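Whiteboard writing, handheld grippers
12/11/21

Picking up where I left off on the Rileck runs. We're up to 421 demos now, all of them with the handheld grippers, and I threw out 9 for tracking dropouts (the plate tilts too far on the upstroke and we lose the pose, same old story!). I'm keeping the rest, even the ugly ones.

The question this week is whether the policy can learn one long continuous stroke from 185 demos or whether it needs the whole set. I split the data this morning and started both trainings on the Brostby machine.
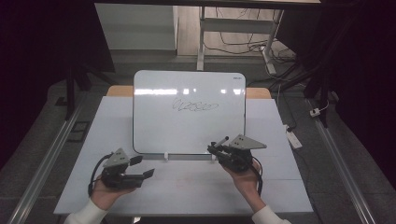

My hunch is that pen pressure matters more than the count. We don't measure force at all, so the only thing the model gets is how far the jaws sit from the board, and with loopy cursive that distance drifts the whole way across. Straight lines were so much kinder to us. I tried the Pascual smoothing filter on the wrist path and it helped the jitter, but it also rounded off the tight loops until they looked like a row of beans. Turned it down to half and left it there.

Other thing to sort out: glare. The ceiling lights put a bright band across the upper part of the board, and I'd like to know if the vision side is using it as a landmark. If it is, we're in trouble the day we move to Zastside. I'll hold back 50 demos and mask that strip to see what happens. 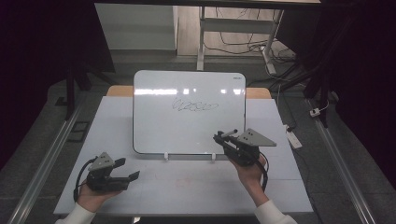 Page last changed: 12/11/21

Small training finished first. Loss looks fine, which tells me very little, so rollouts tomorrow. Start with the marker already in the right jaws, skip the pickup, and save the left-hand data even though it hardly moves.

Still need to wipe the table sheet and order more black markers.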